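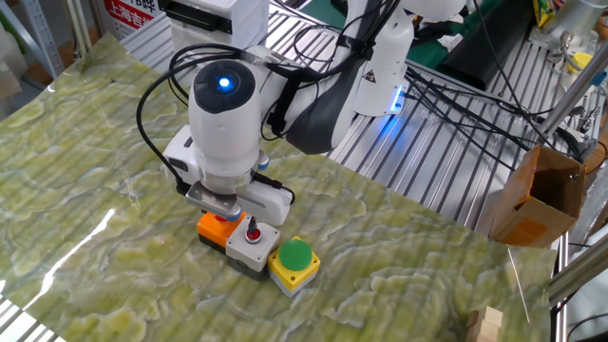
Progress report to the Enow Fund
Preltwood Community Workshop – equipment and building grant
Monday, August 29, 2022

Summary

The grant covers the refit of the Preltwood workshop building and the first year of evening classes. The electrical work is finished, the roof over the rear bay is not, and classes have started on a reduced timetable. Spending is under the plan at this point, mainly because the roofing invoice has not come in. We are asking for no extra money but would like to move one amount between budget lines, as set out below.

Building work

The old distribution panel was taken out and replaced in the spring. All three ground-floor rooms now have their own circuits, so a fault in the wood room no longer shuts down the classroom. The county inspector passed the work with one note, about labels on the breakers, and the labels have been fixed.

The rear bay roof was due to be done by the end of June. Jaramillo Roofing gave us a start date and then moved it twice while waiting for flashing. We have a new start date in the third week of September. Until then the rear bay is used for storage only, with tarps over the lumber racks. Some plywood at the back got damp in July and was thrown out. The loss was small and we have not claimed for it.

The floor in the front room was patched and sealed. It took two weekends instead of one and the smell lingered longer than we liked, so the first sewing class was held in the library annex.

Classes

Three evening courses ran between April and August: basic home repair, sewing and alterations, and small electrical projects. Total attendance across all sessions was 300. Home repair filled up both times it was offered. Sewing ran a little under capacity. Small electrical projects started slowly and picked up after we moved it to a later hour for people coming off the day shift at the packing plant.

The electrical course covers lamps, extension cords, switches and simple low-voltage control circuits. Students asked for more time on switches than we had planned, and the handout for that unit has been rewritten. It now explains normally open and normally closed contacts before any wiring is done.
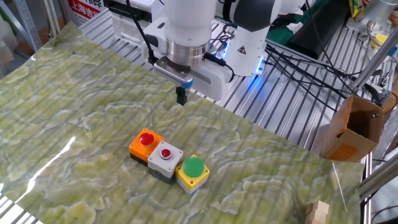 Push-button boxes with red and green buttons.

We had planned a fourth course, on bicycle repair, for the summer. The instructor took a full-time job out of town and we did not find a replacement in time. It is now on the fall schedule, with two people sharing the teaching.

Spending to date

Electrical materials and permit: $3,178
Floor repair: $1,654
Class supplies and handouts: $2,095

The roofing line is untouched. Electrical materials came in a little over the estimate due to the price of copper wire. Floor repair was under. We ask to move the unspent part of the floor line to electrical materials. This would leave the total unchanged.

Bookings and records

Sign-ups moved from the paper sheet to Zotgate in May. The change went fairly well. A few older members still prefer to phone, and we enter their bookings by hand. Reminders now go out the day before each class, and there have been fewer no-shows. The tool checkout log is still on paper and will stay that way through the winter.

Problems

Parking is tight on the nights when the church next door has choir practice. We have moved home repair to a different evening. The rear door does not close properly in wet weather and will be rehung once the roofers are out.

Next steps

September: roof work, rear door, start of the fall courses.
October: lumber racks back in place, first session of bicycle repair.
November: dust collection for the wood room, if the quote we are waiting on fits the budget line.

The next report will be sent in December, with copies of the roofing invoice and the final inspection.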